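Bus passengers wanted for the Teltgate route trial
Posted May 7, 2019

Do you take the bus between Stestley and Teltgate, even if it's only now and then? Then I'd love to hear from you!

I'm Leonardo Russo and I look after passenger research at Rinaldi, the company that runs the 14 and the 87. We're thinking of changing both timetables in November, and before anything gets fixed I want people who really use these buses (early shifts, school runs, big shops, the lot) to keep a travel diary for me.

It's a little paper booklet, nothing fancy. You write down when you got to the stop, when the bus came, whether you found a seat and anything that annoyed you. I like the grumbles best, so don't hold back. I'm after 200 people altogether, and last time we did this over 327 put their names down, so please don't leave it too long.
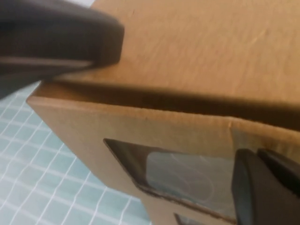
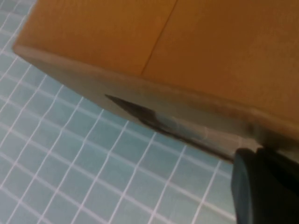

Cardboard, close up.

You'll need to be 16 or older and make at least two trips a week for the length of the diary. You don't need a smartphone. If you use a wheelchair, travel with a buggy or have trouble reading the stop displays, I'd be especially glad to have you, and we can do the diary over the phone if writing is a nuisance.

Everyone who sends a finished booklet back gets a monthly pass for all zones out to Bavholm. Half-finished ones still get a day ticket and a big thank you from me.

To sign up, pick up a form from the driver or the ticket office at Teltgate bus station and drop it in the box by the door. Put down your usual stop and the best time to ring you – I do most of the calls myself, usually after tea, and I'm happy to answer questions then. Rinaldi staff can't take part, sorry, but your families can!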